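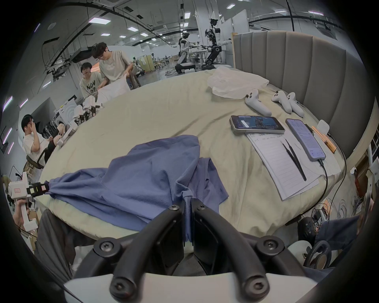
Creasing in mixed loads from the Kvam washer-dryer, reported by Catríona Buckley, Virnivthorpe apartment. Category: drying result. Priority: normal. The reporter states that knitwear and flat cotton come out of the combined cycle with set creases, and that the creases stay after the items have been spread out by hand. All items go onto the large bed for sorting. The blue knit T-shirt on the beige sheet is the item she refers to most: it is bunched into raised folds in the middle and needs to be opened out fully before anyone can tell which lines are set and which are only there from the way it was put down. Pillowcases are handled on the same bed. She asks whether the dryer is faulty or whether the program is wrong.

Appliance and settings as reported

Machine: Kvam combined washer-dryer, built in, bathroom side of the hall.
Program: Cotton Mixed, wash and dry in one run.
Drying temperature: 60 °C, selected by hand.
Spin: maximum.
Load: drum filled to the door, by eye.
Anti-crease phase: off. The reporter was not aware that the option existed.
Detergent: Sodutville liquid, no softener.
Line drying: not available at the apartment.

Steps already tried by the reporter

Cleaned the lint filter. No change.
Ran the drum clean program. No change.
Took the shirts out while still slightly damp and smoothed them on the bed. Better on the sleeves, no difference at the front.
Ran the dryer a second time to "shake them out." Worse.

First reply, Yoshinori Kuroda, textile care desk

Thank you for the list. The second drying run explains part of it. Once cotton knit is fully dry, more heat in a full drum presses the folds in harder. It will not release them. Please do not repeat that step.

Before I book a technician, I need to separate two things that look the same on a finished garment:

Heat-set creases. Sharp, narrow, and in the same place when you shake the item and lay it down again. They come from the drum.

Handling creases. Soft, wide, and in a different place every time. They come from dropping or pulling the item on a surface, and on a bed you get a lot of them. A mattress gives under the hand, so the fabric follows the dip and does not lie flat.

Test for the T-shirt: hold it by both shoulder seams, shake it once, and lay it face down. Pull the lower hem straight, then the side seams. Bring the sleeves in last. If a line is still there after that and you can feel it with a fingertip, write it down as heat-set. Anything else leave off the list.

Please also check the drain hose for a kink and tell me if the drum still has water standing in it at the end of the wash phase.

Reply from reporter

Hose is fine. No standing water. I did the shoulder seam test on the blue shirt and on a gray one. Blue shirt: one line across the front, below the chest, can be felt. Gray shirt: nothing after shaking, although it looked worse than the blue one when it was lying in a heap. The pillowcases have a sharp line near the closed end, all of them in the same place.

I should add that the sorting is not done by one person. Ruairí does the pillowcases and folds them in the air, I do the shirts flat. The pillowcases were not better for it.

Second reply, Yoshinori Kuroda

The pillowcase result is useful. A line in the same place on every piece means they are drying folded over on themselves or packed against the drum wall. That points to the load and not to the heater. Requested changes, to be made together for the next run:

Load to 70 percent of the drum. On this model you should be able to put a flat hand on top of the dry laundry without pushing it down.
Spin one step lower than maximum.
Pillowcases in a separate run from knitwear.
Anti-crease on.
Leave the drying temperature alone for now, so that only the load and the movement change.

Open the door when the anti-crease phase ends, not the next morning. The phase runs for 18 minutes and after that the drum stands still.

Test run, logged by reporter, Monday

Wash phase normal. Door opened at the end of anti-crease.
Blue shirt: front line gone. Slight rippling at the hem, flat after pulling.
Gray shirt: flat.
Pillowcases, own run: line still visible on two of them, very faint. The rest clear.
Beige sheet, not part of the test: went back on the bed the same evening with no complaint.

One thing is not solved. The green tablecloth was washed alone at the same settings and is still creased. It is on the table now and in use. Long shallow wrinkles run diagonally across the middle, and there are deeper ripples in one corner area where the cloth gathers. There is a crumpled dark blue cloth lying on top of it, so I can't tell you what it is like underneath. The table has the headset and the small robots standing on it as well, and I would like an answer that does not begin with clearing everything off.

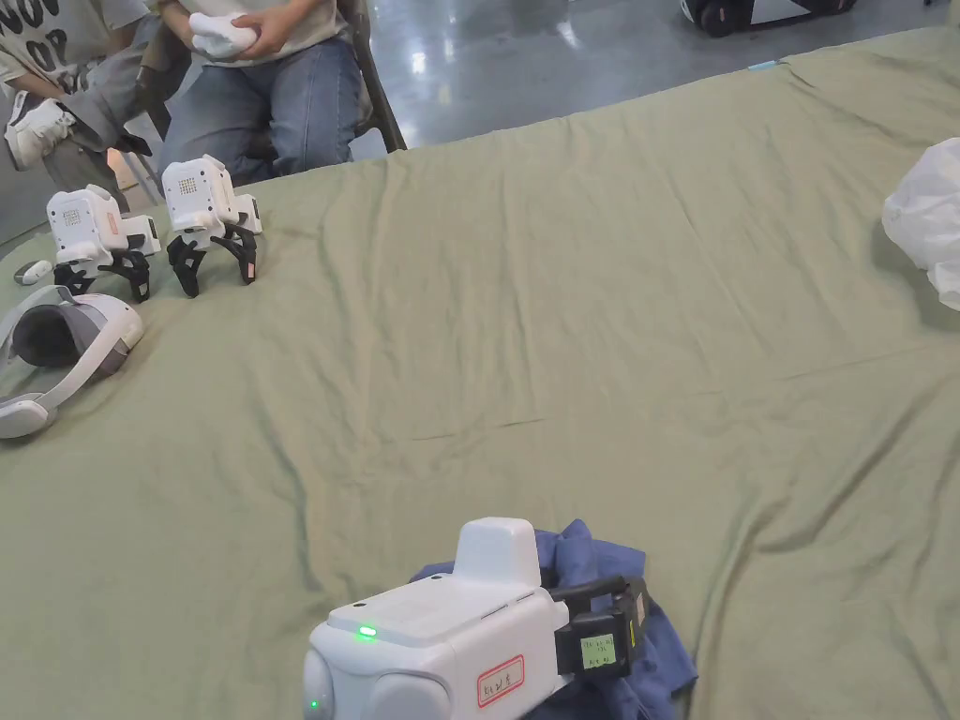
Tablecloth: assessment

Handled by Edgardo Sison, second line, at the request of Y. Kuroda.

I would treat this as a separate issue from the knitwear. A large cloth washed alone twists into a rope during spin – the lower spin step helps, but not enough for a single big piece. Diagonal wrinkles are typical of that. The deeper ripples are a different matter. Where a cloth gathers like that on a table, it is usually surplus fabric that has been pushed along the surface, and it can be drawn out again from the hem.

Without clearing the table:

Start at the side with the fewest things on it. Pull the hem outward with both hands, a little at a time, moving along the edge.
Lift each object straight up when you get to it and put it back down. Do not slide it. Sliding is what makes new ripples.
Take the dark blue cloth off first and fold it. Two loose layers grip each other and the lower one moves with the upper one.
Do not use a steam iron or hand steamer on the table while anything electrical is on it.

This will deal with the ripples. It will not remove the diagonal wrinkles. For those the cloth has to come off at some point and be ironed damp, or washed again as follows:

Add two or three towels of a similar color to the drum. The cloth then has something to tumble against and is less likely to rope.
Take it out before the final drying stage and hang it over a door, folded once lengthwise, with the hems together.
Turn it once while it dries so that the fold over the door does not set.

Please confirm the fiber content from the care label. If it has more than a trace of linen, some wrinkling will stay whatever the machine does, and I would close this part as normal behavior of the fabric.

Reply from reporter

Label has been cut out. Eimear bought it and says it is a cotton blend from Drekham, no further details. Hem pulled out as described from the near side. It lies better there. The wrinkles in the middle are as they were, as you said. The wash with towels will have to wait until the table is free.

Internal note, E. Sison

No fault found in appliance. No technician visit required. Heater and sensor not suspected at any stage, as both shirts dried evenly. Recommend adding the flat hand check to the Cotton Mixed page of the manual. The current wording, "do not overload," was read by this customer as "the door still closes."

Status

Knitwear: resolved, load reduced and anti-crease on.
Pillowcases: resolved with remark. Reporter to turn them right side out before drying and report back if the faint line gets stronger.
Tablecloth, ripples: partly resolved, remaining sides to be pulled out by reporter.
Tablecloth, wrinkles: open, waiting for customer. Reopens automatically on reply.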